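4. Pack shape and the habit of sharing

4.1 What people wrote down

The diaries turned out to be a joy to read. Over 6 weeks, people at five workplaces wrote down every snack they ate away from their own desk, who they ate it with, and how the pack was opened, passed and put away. That gave us 1,817 entries, many of them far longer than we had asked for. One writer at Hemby filled half a page on the right way to open a bag for a group (down the back seam, flat on the table) and then added a sketch in the margin. We had left space for a tick and a few words!

We sorted the entries by the shape of the pack before looking at what was in it. Three groups covered nearly everything: boxes, canisters and bags. Boxes and canisters are the stiff packs, the ones that can be stood on a shelf and taken down again half full (Figure 1). Fruit, home baking and anything served on a plate went into a separate group, which we come back to in section 5.

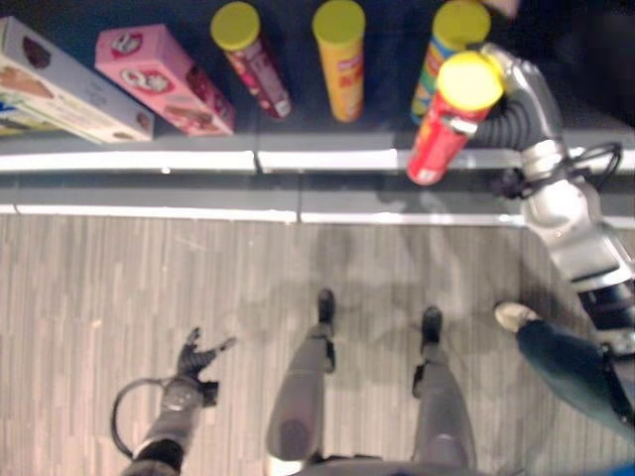

The strongest pattern in the diaries is that people offer food from a box and leave a bag to be helped from. With a box, the writer nearly always named the person who held it out: "Jo brought the biscuits round", "I took them over to the new starters". With a bag, the food was simply there. Entries say "crisps on the table" or "there were some open", and the person who had paid for them often goes unmentioned. We find this lovely, and we did not expect it to be so clear from such short notes.

Part of the reason must be practical. A biscuit box has a tray and an obvious front. It can be held level in one hand while a person stops at each desk, and the guest can see how many are left before deciding. That last point matters more than we had thought. Several writers at Metwally said they would not take from a pack if they could not tell whether they were having the last one, and they used almost the same words as each other although they worked in different buildings.

Canisters sit awkwardly between the two. They stand up well and close well, which makes them easy to keep, but a guest's hand has to go down inside, and the further down the food is, the less polite the whole thing feels. Writers dealt with this in three ways. They tipped the canister so that a few slid out, they shook some on to a napkin, or they gave up and handed the whole thing over. Tipping was common among people who knew each other well. The napkin came out when there was a visitor in the room.

4.2 Noise, and who hears it

We had not planned to study sound at all. The question was added after the pilot, when Naima Bouzid pointed out that the pilot diaries kept mentioning it: rustling in a quiet room, a lid popping, the slow and guilty opening of a packet during a call. It became one of the richest parts of the whole study, and we are very glad she spoke up.

Bags were the packs that people heard. A bag opened in an open-plan room was taken by almost everyone as an invitation, whether or not it was meant as one. At Amon, where the kitchen has no door, writers described hearing a bag from their desks and getting up "to see what was going on". The owner of the bag then had a choice between sharing and looking mean, and the diaries are very funny on how that choice was made. Some people took to opening bags in the stairwell. One moved to boxes altogether and wrote that her afternoons had become much calmer.

The bag in Figure 2 is of the ordinary crinkled plastic sort that fills these entries.

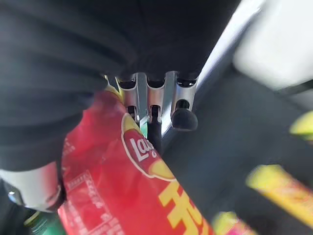 Sound also set the time of day. Entries for bags bunch together after lunch and again in the last hour of work, when rooms are louder and people are moving about. Boxes spread much more evenly. They appear at half past ten in the morning as readily as at four, and they turn up in meetings, where bags hardly appear at all. When a bag did come to a meeting it had usually been emptied into a bowl first. The bowl seems to do two jobs at once: it stops the noise, and it turns something that belonged to one person into something that belongs to the table.

4.3 What happens to the leftovers

Here the five workplaces differed, and the differences are worth setting out with some care. At Prultinell there is a shared cupboard, and anything put in it is understood to be for all. Writers there closed canisters and boxes and put them away without a second thought. Hemby has no such cupboard. Half-eaten packs went back into drawers, and from then on they were treated as private again, even when the same packet had been passed round the room that morning.

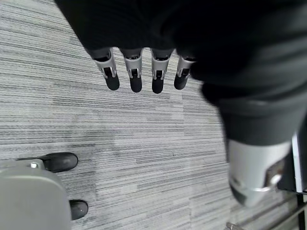 A folded bag was the least likely of all to be shared a second time. Writers rolled the top down, held it with a clip or a rubber band, and finished it themselves, often on the same day. Two people at Metwally described a rolled bag as "closed", meaning closed to other people, and both spoke of a canister with its lid on as "still going". We think this small difference in wording deserves a study of its own. A lid can be lifted by anyone and put back with no trace, while undoing somebody else's clip feels close to opening their post.

There are limits to how far we can push this. Our writers were all office staff, and they knew we were interested in sharing, so they may have shared more than usual to please us. The study also ended in October, before the boxes and tins that arrive at the end of the year, and we would dearly like to see what those do to the pattern. A second round of diaries, kept by the same people through the winter, would be the simplest way to find out, and most of our writers have already said they would take part.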